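Running a Workplace Sports League
Handout 3: Fixtures, scoring and the table

These notes go with the session on the Drillwood inter-office league. Bring your copy of the Drillwood rules, as we refer to them throughout.

1. Choosing a format

Most office leagues run as a round robin, where every team plays every other team once. With 6 teams that gives 15 matches, three in each of five rounds. A knockout is quicker, but half the teams go home after one match and many will not enter again.

The Drillwood league uses a single round robin followed by a final between the top two.

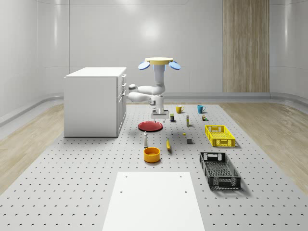 Gripper above a red plate (simulation).

2. Drawing up the fixtures

Use the circle method. Write the teams in two rows and play each team against the one facing it. For the next round, keep the first team where it is and move all the others one place clockwise. Carry on until every pair has met.

With an odd number of teams, add a blank. Whoever is drawn against the blank sits out that round. 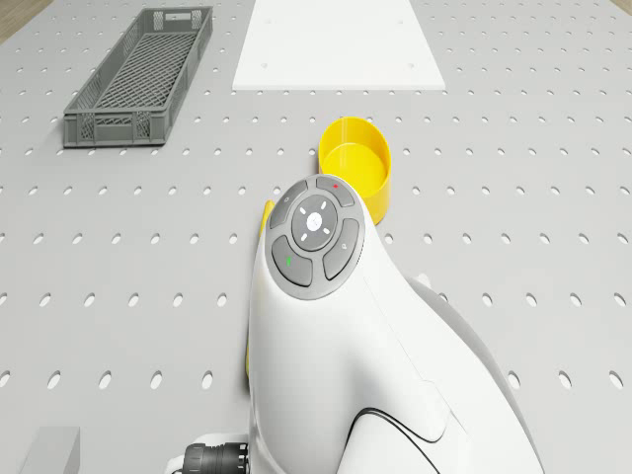 Check the draft for clashes before you send it out. In November the Irden and Desolow offices both had late shifts, and two rounds had to be moved. Ask each captain for unavailable evenings first, then fix the dates.

3. Points

Each match is made up of 3 singles games and one doubles game. Award one point for each game won, so a match is worth four points in total. There is no bonus for winning the match.

A team that fails to turn up gives its opponents all four points. Two failures and the team is withdrawn, with its results removed from the table.
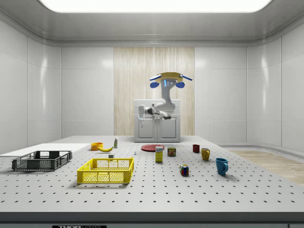
White arm at the back of a perforated table, simulated lab.

4. Separating level teams

Apply these in order:

Result of the match between the two teams
Difference between rally points scored and conceded
Total rally points scored
Play-off game

Worked case: Irden and Chan finish level and drew their match 2-2. Irden's rally point difference is 92 and Chan's is 88, so Irden is placed higher.
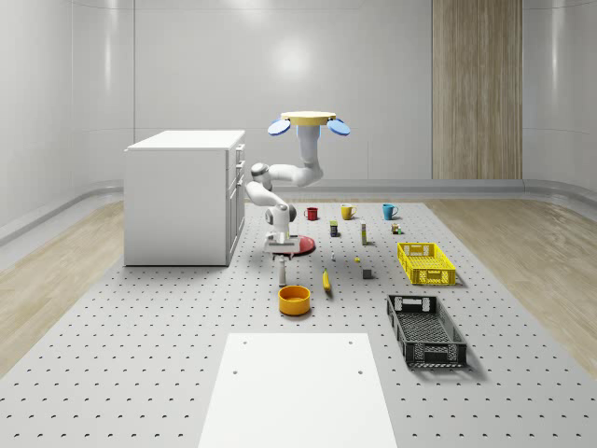
5. Before next time

Draw up a full fixture list for seven teams, showing who sits out in each round. Write a short paragraph on how you would deal with a team that withdraws after three matches. Hand in both on one sheet.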